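Estar Community Woodshop Reopens Its Doors After a Long Summer of Work

After a summer of sawdust, paint fumes and more than a few late evenings, the community woodshop on Plidska Street is open again, and if the line outside on the first morning was anything to go by, people in Estar have missed it very much. The shop had been closed since spring while its old floor was taken up, the wiring was replaced and the back wall was opened to let in a bit more daylight.

Ronaldo Andrade, who has run the place for the past nine years, was at the door a little before 8 a.m. with two big pots of coffee and a tray of cheese bread from the Dantas bakery across the street. "I kept telling everyone it would be ready by September, and I kept crossing my fingers behind my back," he said. "My wife stopped asking in July. She just left dinner in the oven."

The woodshop now has 135 members, and another 43 people have put their names down for the beginners' course, which will have to be split into two evening groups. Most of them want to build something for their own homes - a bench for the hallway, a shelf that finally fits the odd corner by the stairs, or a good solid table that can stand up to homework, Sunday lunch and everything in between. Tables have always been the favorite here, and the first course project will once again be a simple rectangular one with four legs.

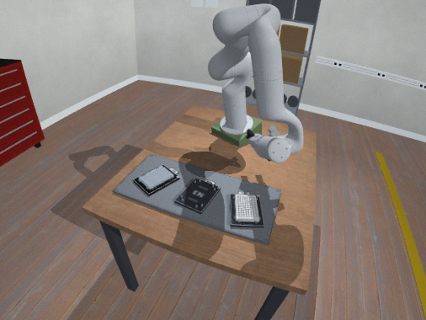

A rectangular table with a medium-brown top and visible wood grain. Computer rendering.

Much of the lumber for the fall courses comes from Pleka, a small sawmill up the valley that has supplied the shop almost from the start. The mill sent down 278 boards of ash and oak in one go, and it took a whole afternoon, and a good many neighbors with wheelbarrows, to get them all under cover before the rain came in.

Prices have gone up a little, though Andrade has tried to keep them within reach. A yearly membership is now $400 and covers bench time, use of the hand tools and a locker, while members who are retired or still in school pay half. Anyone who would just like to come in and fix a wobbly chair can do that too, on the open evenings, for whatever they care to drop in the jar.

The shop opens at 9 a.m. and stays open until 8 p.m. Newcomers are asked to wear closed shoes, tie back long hair and stop at the front desk for a short safety talk before they start. Sign-up sheets for the winter toy-making course go up at the end of the month.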